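Limescale and the combi boiler, part two

The plumber came back in May and measured the hardness at the kitchen tap: 134 on his strip chart, before any softening. The figure in Predport, where we lived before, was lower, and I had set the new Mornadar unit from memory.
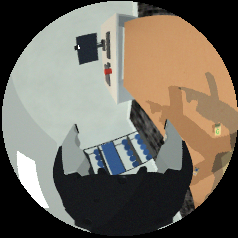 Shirin Amini
Writer and site editor

July 8, 2022

The dial on the valve head is now correct. Regeneration runs every 15 days and uses less salt than I had budgeted for.

Flow at the bath tap dropped slightly — the bypass was half closed.

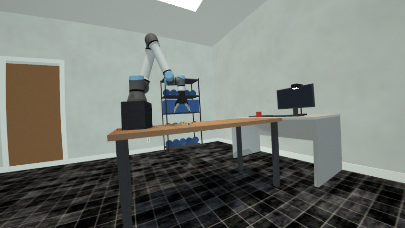
With the bypass fully open the bath fills as it did before. I have left the drinking tap on the unsoftened main, as the Fukville water tastes fine and the kettle can be descaled with citric acid.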